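Kids' Corner > Everyday Science > Where Does the Water Go?

Where does water go when it dries?

You wash your hands and you forget the towel. After some minutes your hands are dry anyway. Where did the water go? It did not go into your skin, and it did not fall on the floor. It went into the air. This is called evaporation, and it is going on everywhere near you, all day and all night.

Water is made of very small pieces called molecules. They are so small that you cannot see one, even with a school microscope. In a drop of water the molecules hold on to each other, but they never stay still. They push and slide and bump. Some of them move faster than the others. When a fast one is at the top of the drop, it can break free and fly off into the air. Then another one goes, and another one, until there is no drop anymore.

Water in the air like this is called water vapor. You cannot see it. Many people think the white cloud over a hot pot is vapor, but the white cloud is made of tiny drops of liquid water. The real vapor is in the clear space between the pot and the cloud.

Does water need to boil?

No. Water boils at 100 degrees Celsius when you are at sea level, and then bubbles of vapor form inside the water too. But evaporation happens only at the surface, and it works at any normal temperature. In a kitchen at 21 degrees a small puddle on the counter will disappear without any help. On a warm day it will disappear faster, as more of the molecules have enough speed to leave.

In our town of Stakositz, people hang their washing outside even in February. The shirts become hard like cardboard, and still they dry little by little. Ice can turn into vapor without melting first. The word for this is sublimation – a long word, but a nice one to say at dinner.
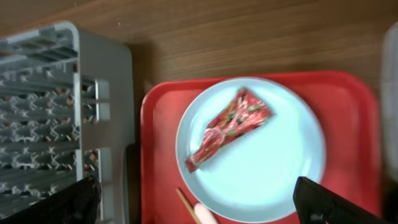
Three other things make a difference. The first is wind. When water evaporates, the air next to it fills up with vapor, and some molecules fall back into the water. Wind carries this damp air away and brings drier air. This is why you blow on your wet paint picture when you want it to dry.

The second is how wide the water is spread. A glass of water can stand for many days. Pour the same water into a baking pan and it will be gone much sooner, because more of it touches the air.

The third is how much vapor the air already has. On a damp, foggy morning by Lake Kerekes, a wet towel can hang for hours and still feel wet. On a dry day the same towel is soon ready to use.

Why do you feel cold after swimming?

The fastest molecules leave first, and the slower ones stay behind. Slower molecules mean cooler water. The water that is left on your skin then takes heat from your body, and you begin to shiver. Sweat cools you in the same way when you run.

Try it at home

Take 2 saucers that are the same size. Put one spoon of water in each. Place one on a sunny windowsill and the other in a cupboard, and look at them every few hours. Write down which one dries first. If you like, do it again with salt mixed into the water. When the water has gone you will find the salt still there – only the water can fly away, the salt must stay.

What happens to the vapor later?

High up, the air is colder. There the vapor turns back into small drops, and many drops together make a cloud. When the drops grow heavy they fall as rain, and some of this rain may land in the lake again.

Last updated: July 2023

Contact | © Skolton Children's Pages | Back to top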